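Plollora Community Help Desk
Ticket: Home water pressure drops when the garden tap is on
Status: Solved
Opened by: Imad Sabbagh
Opened: 2 September 2024
Category: Irrigation controllers / Casia

Imad Sabbagh wrote:

Hi all! First ticket here, and I'm loving the Casia controller so far, so please read this as a keen gardener asking for a hand and not a grumble.

I've got 6 zones on mine at our place in Skinamcombe. Zones one to five run beautifully. Zone six, the drip line along the back fence for the citrus, starts fine and then shuts itself off after 7 minutes with error 86 on the screen. The manual just says "flow fault, check line", and I've walked that line twice. No puddles, no chewed bits, no kinks that I can find.

Tried so far:
- Turned the controller off at the wall and back on
- Cleaned the filter at the manifold (it was pretty grubby!)
- Swapped the zone five and zone six wires at the terminal block. The fault stayed with the back fence line, so I'm guessing the controller itself is fine
- Flushed the drip line with the end cap off

The other odd thing is that the kitchen tap goes to a dribble whenever someone uses the garden tap. It never did that before winter. Might be connected, might be a separate headache.

Zhiqiang Xiao (moderator) replied:

Welcome Imad, and what a great first post. Swapping the wires was exactly the right test, you've saved us a day of back and forth.

Error 86 comes up when the flow sensor reads lower than the figure the controller learnt at set-up. So it's probably starving for water, and a leak would normally give you a different code. Combined with your sad kitchen tap, I'd be looking upstream of the manifold. Do you have a pressure limiting valve near the meter? If it's an Atallah one, there's a little strainer inside that clogs up something shocking after mains work in the street.

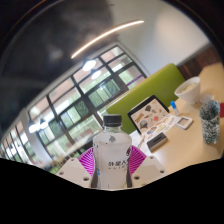 Before you open anything up, do a bucket test at the garden tap. Use a 10 litre bucket, everything else in the house off, and time how long it takes to fill. Then do it again with zone six running. Post both times and we can work out whether the whole property is short of water or only the garden side.

Imad Sabbagh wrote:

You legend. The bucket was painfully slow both times, so I didn't even bother comparing the two properly. Went out to the meter and yes, an Atallah valve, half buried under the lavender. Shut off the mains, undid the cap and the strainer was packed with grey grit and what looked like bits of old thread tape. Rinsed it in the laundry trough, gave it a go with a toothbrush and put it back with a smear of silicone grease on the O-ring.

Zone six ran its full cycle this arvo without a peep! Kitchen tap is back to normal too, even with the hose going. The lemon tree and I are both thrilled.

Should I redo the learnt flow figure now?

Zhiqiang Xiao (moderator) replied:

Ripper! Yes, run Learn Flow again from the Setup menu, with all the house taps off while it does its thing. Check the strainer again at the end of September in case there's more grit on its way down the pipe.

Marking this one solved. Reply here if 86 comes back and it'll reopen by itself.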